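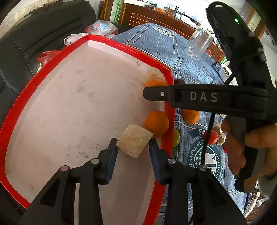 La pinza manual de Grisel llevaba varias semanas registrando aperturas falsas y yo las daba por buenas. El fallo se puede resumir en una frase: el valor de apertura que se guarda en el registro no coincidía con la separación física de los dedos, y el error dependía del sentido del movimiento. Al cerrar, la lectura iba adelantada; al abrir, atrasada. Para un objeto como el bloque claro de la foto, sujeto entre las dos almohadillas azules y con la cara inclinada, la diferencia llegaba a 2 mm. Con una naranja el error es tolerable. Con un bloque rígido de esquinas redondeadas, 2 mm separan un agarre de un roce, y el brazo que reproduce después la trayectoria no tiene modo de saber cuál de los dos ocurrió.

Resumo el montaje para quien llegue sin haber leído las entradas anteriores. Grisel es mi cadena de captura: una pinza que se maneja a mano, se graba la toma y luego un brazo de sobremesa repite los movimientos. La pinza usa el mecanismo de barras articuladas de Drellix con una modificación mía en el gatillo. La apertura se mide con un encoder magnético en el eje de accionamiento, y una tabla de calibración convierte el ángulo en milímetros. Esa tabla la genera Koivisto, un script que escribí para la versión anterior y que no había vuelto a revisar. Los dedos no tienen sensor propio. Todo lo que hay entre el eje y las almohadillas se da por rígido, y ahí estaba el problema.

Síntomas

El primer aviso apareció en la reproducción. El brazo se acercaba al objeto, cerraba y levantaba la pinza vacía. En el registro original el objeto se había trasladado sin incidencias. Repetí la misma toma varias veces y el resultado variaba: unas veces el bloque subía, otras se quedaba en la bandeja y otras giraba al primer contacto y salía despedido hacia el borde. Atribuí esto último a la velocidad de cierre y la bajé. No sirvió de nada, salvo para alargar las pruebas.

Después revisé la sincronización. Había un desfase entre el vídeo y el encoder, conocido y compensado, y sospeché que la compensación se había perdido en una actualización. Seguía en su sitio. Dediqué una tarde entera a esa hipótesis porque el síntoma era muy parecido: si la orden de cierre llega tarde respecto a la posición, la pinza falla igual. La forma de distinguirlos es hacer un cierre lento. Un error temporal se reduce al ir despacio. El mío se mantenía constante.

Medida

Monté la pinza en el tornillo de banco, coloqué galgas entre las almohadillas y anoté la lectura del encoder en ambos sentidos. La curva de cierre y la de apertura debían superponerse y salieron dos curvas paralelas. Es histéresis mecánica de manual. La busqué primero en el imán del encoder, que va pegado y ya me había dado un disgusto, pero el imán estaba firme. Lo siguiente fue bloquear el eje y mover un dedo con la mano. El dedo se movía y la lectura seguía fija.

Desmonté los pasadores de las barras. El exterior del lado izquierdo salió sin necesidad de botador, con la yema del dedo. El pasador estaba en cota. El agujero de la barra se había ovalado en la dirección de la carga. Los otros tres alojamientos tenían desgaste, aunque bastante menor. El contador del mecanismo marcaba 2400 cierres desde el último montaje, una cifra ridícula para una articulación de este tamaño.

Causa

La barra es una pieza impresa que diseñé con casquillo metálico y que monté sin él. El plano lo indica. La lista de materiales también. En su día no tenía casquillos, puse el pasador directamente sobre el plástico para comprobar la geometría, la geometría era correcta y la pieza provisional se quedó. No abrí ninguna incidencia para el cambio, de modo que no había nada que me lo recordara.

A eso se suma el gatillo. El muelle original de Drellix me cansaba la mano en sesiones largas y lo cambié por otro más blando. Con el muelle original la articulación trabajaba siempre precargada hacia el mismo lado y la holgura quedaba oculta. Con el blando, el peso del propio dedo basta para cambiar el punto de apoyo. Por eso el error también variaba con la orientación de la pinza: en vertical sobre la bandeja era uno y de costado era otro.

Koivisto tampoco ayudó. El script calibra en un solo sentido, de abierto a cerrado, y promedia. Una calibración de ida y vuelta habría mostrado las dos curvas el primer día.

Alcance

De las 400 tomas grabadas con ese montaje he descartado 35. Son las que incluyen objetos rígidos y sueltas controladas, en las que la apertura al soltar importa tanto como la de cierre. Las demás las he conservado con una marca de apertura no fiable. Intenté corregirlas por software restando la mitad de la histéresis según el signo de la velocidad, y el resultado es peor que el dato original en cuanto el operador se detiene a medio cierre, cosa que yo hago constantemente.

Queda la parte de seguridad. Durante las pruebas tuve el brazo cerrando sobre objetos cuya anchura creía conocer, con el límite de fuerza calculado a partir de esa anchura. Con la apertura mal medida, el límite se aplicaba tarde. Una pieza se partió y un fragmento llegó hasta el teclado. Trabajaba sin gafas y con la cara bastante cerca para ver las almohadillas. El corte por corriente del motor existía y lo tenía desactivado porque saltaba con los cierres rápidos. Ya está activado, con un umbral fijo que no depende de la lectura de apertura.

Cambios

Barras nuevas con casquillo en las cuatro articulaciones. Muelle original repuesto. Koivisto calibra en los dos sentidos y se niega a guardar la tabla si las curvas se separan más de lo admitido. Antes de cada sesión, comprobación con una galga a media carrera, al cerrar y al abrir.

Los casquillos los encargué a la tienda de Jakville y llegaron en diciembre. Dos de ellos entraron flojos y los fijé con retenedor. El registro de holgura lo iré añadiendo al repositorio de Grisel, en la carpeta de calibración, junto con las curvas del montaje defectuoso.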